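# Why does a mahjong table have a motor?

Mahjong is a game for four players. It comes from China, and people were playing it in the 1800s. It is played with tiles, which are small blocks with pictures and signs on them. You pick up tiles, put some back, and try to make matching sets.

Before each game the tiles have to be mixed. By hand, that means turning them all face down, pushing them around, and stacking them into four walls. It is noisy and it takes a while.

An automatic table does that job. The players push the tiles through an opening in the middle, and the table closes up again. Under the top, a wheel stirs the tiles. Magnets inside the tiles help the machine turn them the right way up. Then four new walls rise, one in front of each player.
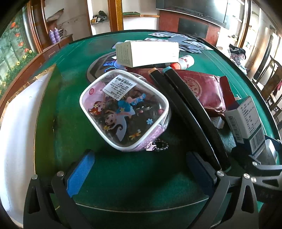 The top is covered in felt, a soft cloth that keeps tiles from sliding too far. It also makes them quieter when they land. Many tables have green felt, but you can find other colors.

The round part in the center is for the dice. Press a button and the dice tumble by themselves. The numbers tell the players where to start taking tiles from the wall.

Between games, the table is a handy flat place, so pens, pouches, and little boxes end up on it. Clear all of that off before you play - small things can fall into the opening and jam the machine. Keep drinks away too. Felt soaks up spills, and the motor is right underneath.

**Word to know:** *felt* - cloth made by pressing fibers together until they stick.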